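Countertop notes, collected by Manju Rathore for the Grastcombe kitchen page. Most of these are about bamboo and wood on a stone-look counter, with a few about the things that pile up around it.

## Cutting boards

Keep one large board out all the time and give it a fixed spot. A board that lives in a cabinet gets used half as often, and people end up cutting on plates. Leave enough room on either side to set down a plate and a rolling pin without moving anything else.

If the toaster oven shares the counter, put it to the side of the board with the knobs facing you. Snacks in clear canisters can go in front of it, but move them before you turn the oven on. Check the manual for clearance on your own model. Mine (a Coppens) asks for more space at the back than I had given it.
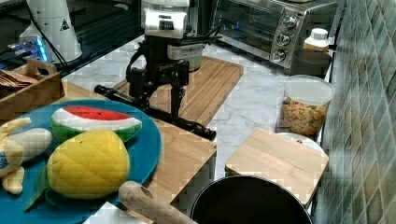
*Bamboo board in the middle, toaster oven and snack canister on the right.*

Wash bamboo by hand with warm water and a little dish soap. Rinse, wipe, and stand it on its long edge until both faces are dry. Never soak it. For onion smell, rub with half a lemon and coarse salt, wait 9 minutes, and rinse.

A board with a groove needs one extra pass. Run a folded dishcloth around the channel with a fingertip behind it, then do the corners again. Crumbs sit there and go gummy when the oil goes on.
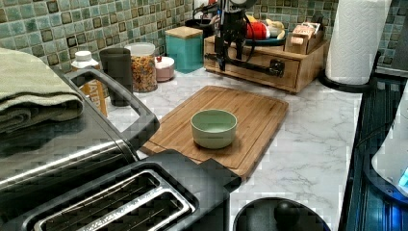
*Grooved board with a small green bowl. Canisters go along the tile.*

Oil the board when water stops beading on it. Food-grade mineral oil is fine. Put on 2 thin coats, leave each one overnight, and wipe off what hasn't soaked in. Olive oil turns sticky and starts to smell, so keep it for cooking.

## The back row

Line canisters up against the backsplash in one row only. With a second row, the things at the back go stale. Clear jars are best for powders and cereal — you can see when you're low. Write the contents on the bottom with a paint marker if you refill them with different things.

Pull the whole row forward once a month and wipe the tile behind it. Grout near a toaster picks up a greasy film that plain water won't shift. A teaspoon of baking soda on a damp sponge will do it.

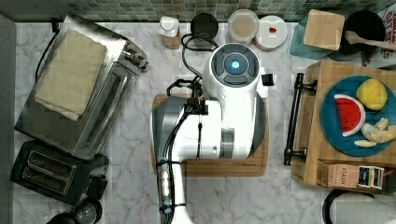 **TOWELS AND TOASTERS**

A folded towel on top of the toaster oven is handy while the oven is off. Take it down before you switch on, every time. I put a hook for mine on the end of the cabinet, a plain Plotness one, and it has held up to December baking.

Empty the crumb tray of a two-slot toaster every week or two. Unplug it first and let it cool. Don't poke around in the slots with a knife.

Cords should run behind the appliances and stay well clear of the sink.
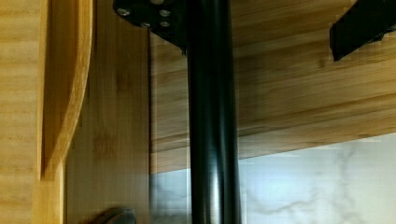
## Marble and marble-look tops

Wipe up lemon juice, vinegar, and tomato right away. Real marble will etch, and the printed kind can stain at the seams. Use a cleaner marked safe for stone, or a drop of dish soap in a bowl of water.

Lift the board when you clean. Water trapped under it leaves a dark line on the wood, and sanding that out is an afternoon's work.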